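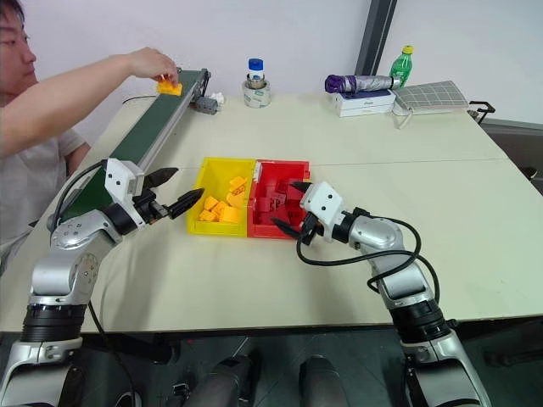 A toy building block going onto the belt.

About Us

29th March
By the Iltlow Music School office

Iltlow Music School teaches electronic music production, DJing, piano and drums to children and adults in Seltham. We have 273 students enrolled this term. Most of them live in Seltham, and the rest travel in from Plarier and the smaller towns along the highway.

The school started as a piano studio in the front room of a house on Shenoy Street. Lessons were one-to-one and ran after school hours only. Several of the older students kept asking how the songs they listened to were made, and whether they could learn that instead of scales. The studio bought a second-hand synthesiser, a pair of speakers and one computer, and ran a short course over the summer holidays. It filled up, so we ran it again. When the front room got too small we moved to our current building, on the same street and closer to the train station.

What we teach

Music production is our largest program. Beginners learn to program a drum pattern, write a bass line, record a voice or an instrument, and put the parts together into a finished track. Lessons run for 60 minutes. By the end of the first term each student has one complete song, usually between two and four minutes long, which they keep. Students in the second year learn mixing, sound design and how to make a remix from someone else's separate parts.

DJ classes cover beat matching, phrasing and planning a set. We teach on decks first and move to software later. Students bring their own headphones. The school has a small number to lend if you forget yours, but they are not very good ones.

Piano and drums are still taught one-to-one. A lot of our production students take one or the other as well, and we encourage it - it is much easier to write a chord progression if you can play one. Piano students can sit graded exams if they want to, but they don't have to. Drum lessons are on an acoustic kit for anyone over ten and on an electronic kit for younger players.

Music theory is offered as a group class in the evenings. It covers keys, intervals, rhythm and basic harmony, and it is free to anyone already enrolled in another program.

The building

We have six teaching rooms, two of them fitted out as recording studios, and a performance room with 60 seats. The drum rooms are at the back, away from the neighbours. There is a waiting area near the front door with a kettle, and parents are welcome to stay. Street parking is limited after four o'clock and the car park behind the bakery is usually the better choice.

The front entrance is level with the footpath. The upstairs rooms are reached by stairs only, so please tell us when you enrol if you need a ground floor room and we will timetable you there.

Concerts and releases

Students perform at the end of every term. The concerts are informal and younger players go on first. Once a year we put out a compilation of student tracks, called the Plarier Line after the train that runs past the building. The latest one has 33 tracks on it, including four by adults who had never made music before they joined. Students keep the rights to everything they write here.

Our teachers

All of our teachers are working musicians. Some play in bands, some write music for theatre and radio, and others DJ at weddings and festivals. Each of them holds a current Working With Children Check. We try to keep a student with the same teacher from one year to the next, though this isn't always possible when timetables change.

Fees and hire

A full year of group production classes costs $900, paid by the term. Individual lessons are charged separately, and current rates are available from the office. Keyboards and small controllers can be hired by the term. Family discounts apply from the second child onwards.

Enrolments for next term are open now. Trial lessons are free and can be booked by phone or at the front desk.

Contact: Iltlow Music School, Shenoy Street, Seltham | © Iltlow Music School. All rights reserved. | Back to top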